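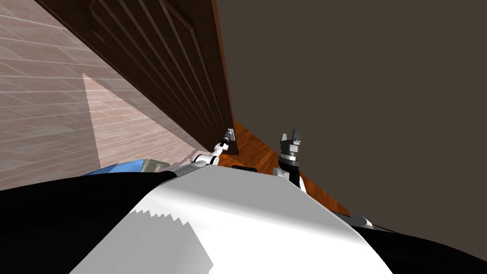
Pilico home set, door task. Left gripper at the bottom edge of the door, right one held up and open.

Pilico simulator, club licence: our review

Our robotics club at Fletorthorpe has used Pilico for one full term now. We meet after school on a Wednesday and have 15 members, most of them in Years 9 to 11. We bought it to get ready for the household round of the Masri Cup, where teams drive a simulated two-armed robot through jobs in a house. The club licence cost us £400 for the year.

Installing it was easy enough. The download is large and took most of a session on the school network, so do it the day before if you can. After that it ran on all of our desktops and on the better of the two laptops. The older laptop opened the menus and then stopped.

You get a set of rooms, a robot with two arms, and a task list. Students can drive the arms by hand with a game controller or write short programs for them. Ours started with the controller and moved to programs by the fourth week. The programming side is well thought out. Commands have plain names, and the error messages tell you which line went wrong.

The views are the part that took longest to learn. There is one from the body of the robot and one from each gripper, and you can switch between them with a single key. From the gripper you lose all sense of how far away things are. 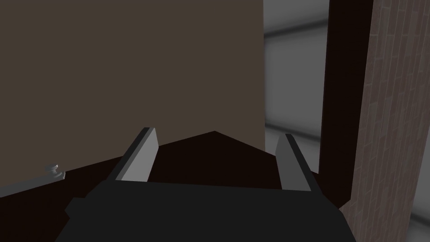

We lost a lot of time to this in the cupboard and drawer tasks. Small knobs are hard to line up with when the fingers are wide open and the view is tilted, and a beginner will tend to close too early. In the end we made a rule that one student drives and another watches the body view and calls out. It slowed us down at first but the scores went up.

Doors are better. The physics feels fair, and if you push in a silly place the door behaves as you would expect. Rooms are rather dark by default. There is a brightness slider, but it is tucked away under Sound and Display and it resets whenever you load a new room. Surfaces are plain too, and a dark gripper over dark furniture is hard to pick out on a cheap monitor.

We tried Jastisar the year before. It looks nicer and has more rooms, but there is only one arm and no way to save a run halfway through. Pilico lets you save at any point, which matters a great deal in a 60 minute session. It also records each attempt so the group can look back over it together.

The manual is 40 pages and reads as if it was written for an older version. Several menu names are wrong. Support replied to both of our emails within the week. 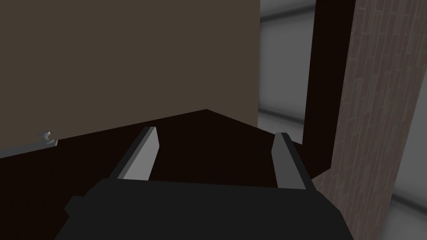

Can members use it at home on the club licence?
Only on computers signed in with a club account, and each account works on one machine at a time. We kept ours for school and let two students borrow a login over half term.

We will renew. For a club entering the household round it is worth the money. For a class that only wants a few lessons of programming, the free trial covers enough.

Good: two arms, saving, clear error messages, recorded attempts.
Not so good: dark rooms, out of date manual, brightness setting that won't stay put.

Four stars out of five.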